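Tabletop cleaning cell (equipment planning)

A tabletop cleaning cell is a small robot workstation set up to wipe, clear and sort things on a table. Usually one arm, one gripper, one table, a computer and a screen. The term is used mostly by labs and small firms that buy the parts separately and put them together on site. Also called a wipe-down bench or, in the Plirside buying notes, just "the table".

Planning for a cell covers the purchase itself, the floor space, the power, the spare parts and the small goods used up in daily work. Most of the cost sits in the arm. Most of the delays dont.

Scope

A basic cell is planned for one arm. Two-arm cells exist but are treated as a separate purchase, with a separate safety review. Wheeled bases are out of scope, as are cells with running water. Wiping is done with a sponge or pad held in the gripper or fixed to a tool head.

Budget lines

Plans of this kind normally split into four lines: arm and controller, gripper and tool heads, table and fittings, small goods. The Prerar planning sheet, first passed around in January and revised in October 2025, adds a fifth line for staff training. Not everyone uses it. The Nasr group folds training into the arm line, which makes the two sheets hard to compare.

Small goods are the line most often left out. Sponges, bowls, plates, bottles, toy food. Cheap one at a time. The Prerar sheet allows 905 dollars a year for a single cell, and 20 spare sponges at first order. Lunik allows 40 sponges and no bottles at all, staff bring those in.
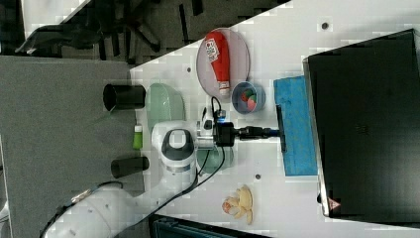
Should a first order include a spare gripper?
Most plans put it in the second order, once the arm has been accepted and the mount is known to fit. A spare set of tool heads goes in the first order instead, as these wear sooner and cost much less.

Tool heads

Flat heads are the usual choice for wiping. A flat head spreads the load over the pad and is easy to replace. Round heads were tried at Plirside and dropped from the list the next year. Heads should be ordered with their screws, which some sellers list as a separate item. Check the thread before ordering, not after.

Table and fittings

The table has to be stiff enough that it does not move when the arm presses down. Light-colored tops are common. Mounting holes are best drilled by the supplier; holes drilled on site have been a repeated source of returned tables, and a returned table is freight both ways. Height should match the arm mount. Leave room on at least 2 sides for a person to reach in and reset the objects.

Cable routing is often planned late. Cables to the gripper need slack for the full reach of the arm, plus clips or sleeves along the links. Clips are a small goods item on some sheets and a table item on others. Pick one.

Power and network

One grounded circuit per cell. The stop button needs its own place within reach of the operator and should not share a bracket with the screen. Network drops are normally charged to the building and not the project, though Lunik lists them under table and fittings for reasons the sheet does not give.

Lead times

Arms are slowest, then tables with custom holes. Grippers vary a lot by seller. Small goods arrive in days and are usually orderd first, which leaves boxes of sponges in storage long before there is anything to hold them. The Nasr sheet handles this by holding the small goods order until the arm has shipped.

Acceptance

The purchase is closed when the arm has run its reach test on the final table with the final tool head fitted. Tests done on a supplier's bench are recorded but not counted. Any part swapped after acceptance goes on the next year's budget.

See also: Tool head; Bench mounting; Spare parts planning; Reach test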